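4. Reading the tills: what the price tickets did and didn't do

I should say straight away that I went into this part of the project expecting a dull result, and that I'd half written it before the data came in. The earlier sections deal with what hemp and CBD shops order and when they order it. This one deals with a smaller matter, the paper ticket on the shelf, and whether a customer who can read the price from where they're standing buys any differently from one who has to ask.

Four shops took part, all in the Odham group. Two of them changed over to the larger tickets at the start of January and the other two carried on with the old ones. I'll call these the changed shops and the unchanged shops, which is dull but saves me inventing codes you'd have to look up. All four run the same till software (Dondex), so I could pull the sales in one format and didn't have to spend a fortnight lining up columns, as I did for section 2.

4.1 What I counted

A sale, for my purposes, is one trip to the till by one customer. If somebody paid for a bottle of oil, walked to the door, came back and bought a tin of balm, that's two sales, and I'm sorry but there was no sensible way to join them up. Refunds were taken out along with the sale they belonged to. Staff purchases were left out too, where the till had them marked as such – one shop was careful about this and the others were less so, and I come back to it in 4.4.

That left 2635 sales across the four shops. It's a decent pile for a study run by one person, but it thins out quickly once you split it by shop and by type of product, and for that reason most of what follows is about the three product types that sold often enough to be worth talking about: oils, balms and teas. Vapes sold well enough too, but they're kept behind the counter, where there isn't a shelf ticket to read, so they couldn't tell me anything.

I had wanted to include the sweets. The trouble is that they were moved twice in one of the changed shops during the month, first to a stand by the door and then back again, and I can't separate the ticket from the move. Out they went. 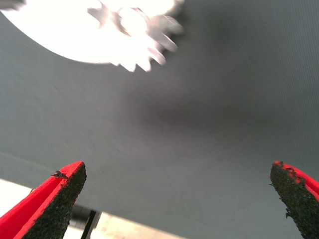 The other thing I counted was questions. Staff in all four shops kept a tally sheet by the till and made a mark each time a customer asked what something cost. I was nervous about this, as you'd expect. Tally sheets get forgotten on a busy Saturday, and a busy Saturday is just when you want them. I looked at whether the marks dried up when the tills were busiest, and in the unchanged shops they did a bit, though not enough to make me throw the sheets away. Please treat the question counts as lower limits.

4.2 Oils

Oils are where the money is, and they're also where people dither. A customer will pick up a bottle, turn it round, read the strength, put it back, pick up the next strength up and then look for the price. With the old tickets the price was printed under the product name and the strength, in the same size of type, so the eye had three things to sort out before it got to the one it wanted. The larger tickets put the price first.

In the changed shops, people bought a wider spread of strengths than they had before. The cheapest bottle had always been the runaway favourite, and it stayed the favourite, but the middle strengths picked up some of its trade. In the unchanged shops the spread hardly moved. I'd love to tell you this is because customers could now see how small the step up in price was, and that's my own best guess, but I didn't interview anyone and I can't rule out that staff in the changed shops were simply talking about the middle strengths more. New tickets give people something to chat about.

The Yimer range needs a word of its own. It comes in a 1000 mg bottle that was sold in all four shops, with the strength printed very large on the box, and I found on my first visit that some customers were taking that number for the price in pence. (I did it myself, briefly.) The bigger ticket seemed to help with this, in that the questions about Yimer dropped away in the changed shops and carried on as normal elsewhere. So if you stock anything with a large number on the front of it, it may be worth looking at your shelf with fresh eyes.

4.3 Balms and teas

Balms did nothing. I tried several ways of cutting them and they went on doing nothing. They sit at the till in three of the shops, people add one on at the end, and my feeling is that anyone buying a balm has already decided they want a treat and isn't much bothered by the ticket.

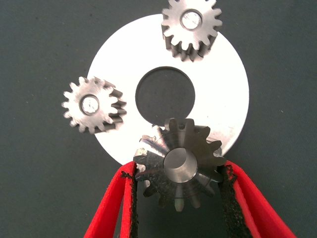
Teas were odder. Sales of tea went up in both changed shops, by a modest amount, and then I noticed that they'd gone up in one of the unchanged shops as well. It was January, it was cold, people drink tea! I've left the result in because leaving it out would make the tickets look either better or worse than they are, depending on which shop you happened to pick, but I wouldn't reorder your tea shelf on the strength of it.

One small thing about teas that I haven't seen written up anywhere. The boxes are light and customers carry them about, and quite often they put them down again in the wrong place, in front of somebody else's ticket. A large clear ticket in front of the wrong box is worse than a small unclear one, for the simple reason that people believe it. One of the changed shops had several small rows at the till over this, and ended up tidying the tea shelf every hour. I had no measure of tidiness in the study, and I'd build one in if I did it again.

4.4 Can the ticket be read at all?

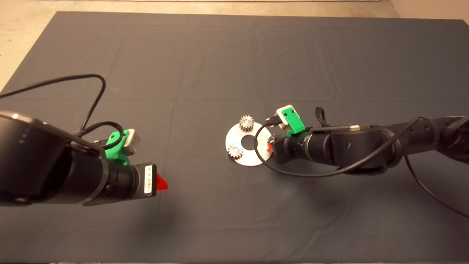 Ticket size turned out to be only half of the matter, because the tickets also had to be printed properly, and two of the shops were running their ticket printers long past the point where the ribbon wanted changing. I hadn't planned to study ribbons. But once I'd seen a whole bay of pale grey prices it was hard to think about anything else, and I went back through my notes and sorted the shelves into those I could read at arm's length and those I couldn't. A bigger ticket printed faintly gains you very little. Among the changed shops, nearly all the movement in oils came from the shop with the fresh ribbon.

Figure 3. Small white label with faint print.

I find this both pleasing and slightly annoying. It's pleasing because a ribbon is cheap and a full set of new tickets isn't. It's annoying because it means my neat comparison of changed and unchanged shops was partly a comparison of printers, and I only caught it by standing in front of the shelves. The till data would never have shown it.

The staff sales I mentioned in 4.1 are a smaller worry. Where they weren't marked, they'll have slipped in as ordinary sales, and staff know the prices by heart. If anything they'd water down an effect of the tickets. I reran the oils with the most likely ones taken out – small baskets rung up just before closing – and the picture stayed the same, so I've kept the fuller set.

There's also the matter of the Sakix leaflets. Sakix, who supply the teas, sent a bundle of leaflets to all four shops in the second half of the month, prices included. Some shops put them out and some left them in the box. I've no record of the dates on which they appeared, so I can only say that they were there, and that anyone holding a leaflet had a second way of finding out what the tea cost.

4.5 What I'd do with it

If I had a shop I'd put the price at the top of the ticket, change the ribbon, and then leave it alone for a month before I touched anything else. I wouldn't expect takings to leap. Total sales in the changed shops were close enough to those in the unchanged ones that I'm not prepared to claim a difference, and the shift inside the oils is a shift from one bottle to another. Where I would expect to see something is at the counter, in the time that staff get back when they aren't answering the same question about the same shelf all afternoon. The tally sheets point that way in both changed shops, even with the gaps.

Section 5 takes the same sales and looks at the hour of the day, where the tea turns up again.

Reader comments (3)

Guest
We had the same muddle with a big mg number on the box. We ended up putting a pound sign on the ticket twice the size of everything else and it sorted most of it.

Counterhand
Can confirm the tally sheet dies at lunchtime on a Saturday. Did you think about clickers? We used them for footfall and people quite liked pressing them.

Guest
Would like to know whether the shop with the fresh ribbon also had better lights. Ours is so dim at the back that I could print the prices in gold and you'd still need a torch.

Related items
Section 2: Ordering patterns in small hemp shops
Section 3: How much stock is too much?
Section 5: Sales by hour of the day
A short note on Dondex exports and missing columns

Posted 2019-02-10 | Contact the author | Copyright, all rights reserved | Back to top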